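Finish for a pale softwood workbench top, oil or leave it bare?

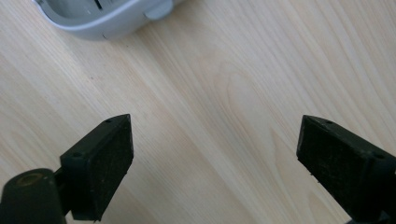 Godik Woodshop Club > Bench and Shop Furniture
26 Jul 2024

tern_hollow wrote:
I need to decide on a finish for the new top before the club starts using it. It's a pale softwood, I think pine, but the boards came out of the Cunha yard's mixed rack with no label on them. The grain has long curves running across at a diagonal and one oval figure where the rings loop around. I'd like to keep the color close to what it is now, a creamy beige. Everything I've put on pine before has gone orange.

It will be used for light assembly, glue-ups and some repair work on small appliances. No chopping, no mortising. The top is 2 inches thick and I have sanded it up to 150.

Options I'm considering are a water-based poly, hardwax oil, or nothing at all.

pegboard_ray wrote:
Nothing at all. It's a bench. You'll spill glue on it the first week and be scraping it off the second. A bare top can be planed flat whenever you like. If you put a film on it you have to take the film off first.

marlow_bevel wrote:
Water-based poly, three coats, satin. It stays close to the bare color for a long time. Pine under oil goes yellow quickly, and it gets darker by a window no matter what you use. Where is the bench going?

tern_hollow wrote:
North wall of the shop, so no direct sun. The light there is pretty even most of the day.

saltbox44 wrote:
I have to disagree with the poly. I did that on a pine top for the Gitano Street shop and it was chipping at the front edge by November. Softwood dents, the film doesn't dent with it, and you end up with little white crescents anywhere something was dropped. Then glue gets under those. Hardwax oil can be touched up in one spot without redoing the whole top.

marlow_bevel wrote:
Saltbox, was that the top that got used for bike repair? I wouldn't judge a finish on that.

saltbox44 wrote:
Some bike repair, yes. But the chips were along the front edge where people lean boards, and that will happen on this one too.

quarter_inch_kay wrote:
If you want to keep it pale and you go with oil, look for one with a little white pigment in it. They sell it for floors. One thin coat, wipe it off, leave it overnight, then a clear coat over that. I used the Clurnus floor oil on a pine shelf and it is still close to the raw color after 14 months. Test it on an offcut first. On some boards the white sits in the soft part of the grain and looks chalky.

Also, what is the little dark speck on the left side? If that's a pin knot, leave it alone. If it's a bit of metal or a stain, get it out before anything water-based goes on, or you may get a gray ring around it.

tern_hollow wrote:
I took it for a pin knot. I'll put a magnet over it and try it with a knife point.

I have two offcuts from the same boards, so I can do the pigmented oil on one and water-based on the other.

pegboard_ray wrote:
Do a third one bare and drop some yellow glue on all of them. You'll see the bare one cleans up fine with a scraper.

quarter_inch_kay wrote:
It cleans up fine but it takes wood with it. On something this soft you get hollows after a couple of years. I've seen it on our old assembly table.

pegboard_ray wrote:
And then you plane it. Two inches is a lot of wood.

jointer_dust wrote:
Whatever you pick, finish the underside the same way as the top. I skipped it on mine and it cupped enough to rock a square. Same number of coats, same day if you can manage it.

Is it one glued-up panel or are the boards screwed down separately? I can't make out any joints.

tern_hollow wrote:
Glued-up panel. The joints are farther out toward the edges. I spent a long time matching the grain, so I'm glad they aren't jumping out.

saltbox44 wrote:
For appliance work I'd put a mat down in any case. Plastic housings will slide around on a slick top, and the rims pick up grit and scratch whatever is under them. That light gray plastic piece at the top left would leave marks on bare pine if you dragged it.

marlow_bevel wrote:
Agree on the mat. I still say poly.

tern_hollow wrote:
Offcuts are done. The water-based one kept its color better, but I could mark it with a fingernail and the mark shows from across the bench. The pigmented oil is slightly whiter than bare wood and doesn't look chalky on either face. Glue popped off both once it was dry. I did the bare piece as well, and Ray is right that it scrapes clean, but I had to go at it harder than I'd like.

The magnet did nothing at the speck and the knife point didn't lift anything, so it stays.

I'm going with the pigmented oil, top and underside. The receipt for the boards came to $327, so I'll be careful with it.

jointer_dust wrote:
Lay the rags out flat outside when you're done. Don't ball them up in the shop trash.

pegboard_ray wrote:
Fine. Keep the scraper handy anyway.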